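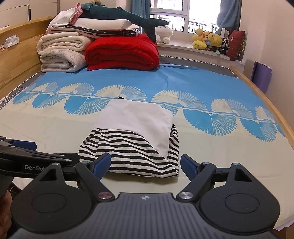

Hilus Home Sessions is a recording service for teams that train robots on housework and do not wish to furnish a test flat of their own. We go to lived-in homes with a pair of hand-held grippers, do the chores there and deliver the recordings cut, checked and labelled. The bedroom set is the part our customers ask about most often. On this bed a folded white cloth lies on top of a striped garment that is still bunched, and both of them are on a sheet with big blue and cream fans on it. Such a background is difficult for a vision model, and we are glad when a home offers one. The bedding stays piled at the headboard, with the shark on top, and the toys keep their places on the windowsill.

Gallery: Bedroom set, Rernthorpe
Page last changed 5 August 2019

Clothes on the bed, two grippers. The pads are blue on the tool in the middle and its fingers stand open towards the garment. The second tool is held on its side at the left.

About the set

The Rernthorpe set has 2546 recordings from 19 homes. Each recording is one chore from the first touch to the last, and carries a short label in plain English, such as "fold the shirt in half" or "put the cloth on the pile". If your team uses other words for the same chores, send us your list before the work starts and we will label with it.

Clothes and bed linen make up the larger part. The rest is small tidying: toys, bags, books, things which people leave on a chair. We do not buy new clothes for the sessions. Everything belongs to the household, so you will meet worn collars, missing buttons and socks that have no partner. Some customers told us that this made their first results worse. They also told us that they would not go back to new shirts.

We ask the household only to remove papers and photographs with names or faces. Curtains may be open or closed as the family likes it, and daylight is therefore different from one home to the next. If you need even light in all recordings, please tell us, as this must be planned and costs one extra visit per home.

What you receive

Video from the gripper tools, with the opening of the fingers at every moment.
Labels in a simple table, one line per recording.
A note for each home with the size of the bed and the type of fabrics.
A list of the recordings which we rejected, and why. Customers may have these too, without extra charge.

Which set to take

Rernthorpe is for bedrooms. Closuvstead is the kitchen set and is newer, with more hard objects and fewer fabrics. Mwaipopo is the name of our checking tool, where you can play any recording, search the labels and mark what you do not want. It comes with both sets and runs in a normal browser. A very long session can be slow to open in it, and we are still working on that.

Price and booking

The Rernthorpe set costs 4000 pounds for one team, with one year of corrections. If you find a wrong label, write its number to us and the corrected table will be sent within five working days. University groups can ask for the smaller set, which has the same homes and fewer chores.

New sessions in homes of your own choice are possible from February. We need a bedroom where two persons can stand beside the bed, one socket that works and a door that can be closed when there are pets. Pets are welcome in the house, but a cat on the bed is the most common reason that we must start a recording again!

A trial package with folding chores only is free. Please write from your work address and say which file format you use. We answer in English, and we try to do it on the same day. For questions about the terms of use, read first the sheet which comes with the trial package, where the rules for sharing the video inside your company are given in full.

Next gallery: Kitchen set, Closuvstead
Back to all sets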